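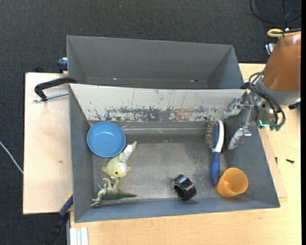
Report on the Open Day at the Humisby Puppet and Object Theater Center
12/12/2024

The Tai Performing Arts Association sent a delegation of four members to the annual open day of the Humisby Puppet and Object Theater Center. The visit was arranged at the invitation of the center's artistic director, Wenjie Zeng, and followed an exchange of letters that began in May. This report is addressed to the members of the Association and to the partner venues that contributed to the cost of travel.

Arrival and program

The center occupies a former grain exchange beside the river. Doors opened at 10:00 am, and visitors were given a printed program with a floor plan on the reverse. The building holds two performance spaces, a construction workshop, a costume store, a small library and a rehearsal room on the top floor. The elevator serves all levels except the library, where visitors with limited mobility were offered a reading table on the ground floor instead.

In her welcome address, Ms. Zeng set out the history of the house. The resident company, Bosar, was formed by graduates of the regional theater school and gave its first performances in community halls. It moved into the grain exchange when the city ended the previous lease. The company has since presented 474 performances in the building, in addition to its touring work. According to Ms. Zeng, the larger part of the audience now comes from outside the city, and the center is reviewing its curtain times so that visitors can reach the last train.

The workshop

Delegates toured the construction workshop in groups. The head carver explained how a tabletop figure is planned, beginning with the weight of the head and the reach of the performer's hand. Most figures in the current repertory are made for three performers, one of whom controls the head and right arm. Joints in leather, cord and wire were passed among the visitors, and the differences in movement were easy to feel. The leather joint gave the slowest and heaviest turn of the wrist. The cord joint was lighter but tended to swing past the point where the performer wished to stop.

Our delegates asked how figures are repaired on tour. The company travels with a repair case and a spare pair of hands for each figure, and small faults are handled in the dressing room between performances. Larger repairs are sent back to Humisby. A written record is kept for every figure, and the delegation was allowed to read the record for the grandmother in "The Salt Road," whose neck has been replaced twice.

The collection

The store on the second floor holds 800 figures, along with painted backdrops, paper theaters and sheet music. Access is normally by appointment. For the open day, the staff had set out a selection of paper theaters, several with their original scenery and one with a full set of lamps. Copying of playbills is permitted for study purposes. The center is preparing a catalog of the paper theaters, and the Association has been asked whether it can help to identify items that may have come from our region. A list will be sent to members separately.

Performances

Two short works were given in the smaller space. The first, "Cokeck," is a piece for one performer and a set of kitchen objects, performed without speech and lasting 25 minutes. It follows a ferry keeper through a single night. The handling was precise and the use of silence was confident, although delegates seated at the rear found it hard to see the action when the performer worked close to the table surface. Raised seating is planned for the coming season.

The second work was an extract from a production still in rehearsal. Two performers shared one figure, and the text was read from the side of the stage. The delegation has been asked not to describe the plot before the premiere. A discussion followed, in which members of the audience raised questions about the length of the opening and the clarity of the second voice. The director took notes and answered each point in turn.

Education work

The center receives 1,000 schoolchildren each year. Classes attend a performance in the morning and work with simple rod figures in the afternoon. Teachers receive a preparation packet in advance. The education office reported that shorter sessions are now offered for the youngest classes, and that the waiting list for spring is closed.

Matters for the Association

The delegation proposes that Bosar be invited to present "Cokeck" at the Tai studio theater. The piece requires one table, a low lighting rig and a blackout, all of which are available. The company would arrive the day before and needs a four-hour setup period.

The delegation further proposes that two members of our workshop staff attend the carving course at Humisby. Applications must be supported by a letter from the employer.

Copies of the printed program and the course conditions may be consulted at the Association's office during normal hours.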